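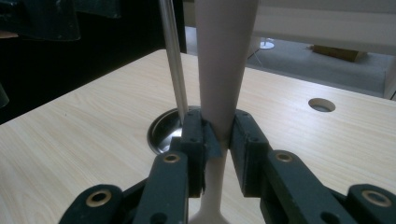 *The pinkish piece, with the thin metal rod to the left of it*

**What did this go with? Pale pink, narrow in the middle, from a kitchen drawer**

**Şengül Güler**, 28 Dec 2023

Hello everyone, I hope you're all having a restful week! I've been clearing out my aunt's kitchen drawers and I keep coming back to this one piece. It's smooth, a bit glossy, a soft pinkish cream, and it tapers down from a wide end to a slender neck before flaring out again. The flared part looks lighter and whiter to me than the rest. I've been calling it a handle because that's how it sits in my hand, but I have no idea what it would be the handle of. There's no name or number on it that I can find. My aunt bought a lot of Avano kitchen things over the years, so that's my first guess. I'd love to know before it goes in the donation box, and also how to clean it safely (it's a little sticky from the drawer).

**Văduva**

What a nice shape! My mother had an Avano hand whisk with a handle pinched in at the middle very much like that, and hers was cream too, so I wouldn't rule it out. Have a look at both ends for a hole or a threaded socket. If there is one, it belonged to something, and you may well find the other half at the back of the same drawer. If both ends are solid I'd start thinking about a pestle or some sort of little stand instead. I can't tell which from one photo, I'm afraid.

For the stickiness, warm water and a drop of dish soap, leave it 30 minutes, then a soft cloth. Go gently with anything stronger until you know what it's made of. I once used Sandent paste on a salad server and it took the shine right off, and I was so cross with myself.

**Eris**

could be a candle holder?? my neighbor has 8 of them, no idea what brand. soap and water is fine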